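Minutes, February 19, 2024, Brenuvlow Street Reading Circle, typed up by me (Marianna) because I lost the draw again. I've left in some of the chat, since you all complained last time that my notes were too dry!

**Present:** Yetunde Obi (chair), Frøydis Öberg, Czesław Kwiatkowski, me
**Sorry to miss it:** Genowefa Piątek, who sent a long email and a short poem

## Last month's notes

Approved, with one fix. Czesław says he did not call the Kalinowski novel "a doorstop with a plot attached." He said "a doorstop." I've changed it.

## The spring list

We had 12 titles on the sheet and room for six. Yetunde wanted to vote right away and Frøydis wanted to talk about every single one, so we split it and gave each book two minutes on the kitchen timer. That mostly held up until the lighthouse memoir, which got closer to ten (my fault, I loved it).

Picked so far:

- the lighthouse memoir
- the short stories about the ferry town
- Genowefa's mystery, voted in by email
- the beekeeping one, as long as the library can get us enough copies

Two spots are still open. Czesław is pushing hard for something under 200 pages and I'm with him. Frøydis will send round her three favorites and we'll vote by email.

## Moving to the Forach building

We're losing our back room in September, so this took up most of the evening. Frøydis has been over to see the Forach building and likes it a lot. It's on the bus line, there's a real kitchen, and they'd let us keep a shelf of books there between meetings. The rent is $50 a month, compared with the $9 we pay now, and there was a bit of a silence after she read that out.

Yetunde asked about decorating. We went back and forth on wall colors for a while, with Czesław all for a plain dark gray and Frøydis holding out for yellow (she'd paint the whole world yellow if we let her). I said I could live with gray if we had good lamps and a few posters up.
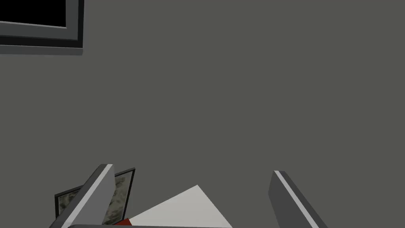 ## Paying for it

Yetunde did the math on the back of the agenda. If everyone on the mailing list chipped in we'd be fine, but plenty of those people haven't come since the year of the Russian novels. She'd like a firm yes or no from each of them before we sign anything. I'm writing that email, and I promise to keep it friendly.

Czesław brought up a used book sale. We all liked it, then remembered how long it took to get rid of the leftover cookbooks last time. He's going to ask the Vultovell bookstore if they'd take whatever doesn't sell.

## Snacks

Frøydis is off snack duty, having done it twice in a row. I'm up next, then Czesław, who has been asked to please bring something besides pretzels.

## To do

- Me: email the list about rent, and ask the library about the beekeeping book
- Frøydis: send her three titles, and find out if Forach would take a shorter lease
- Czesław: call Vultovell
- Yetunde: tell Genowefa her mystery got in

We then read Genowefa's poem out loud. It's about parking. Yetunde has the copy if anyone wants it.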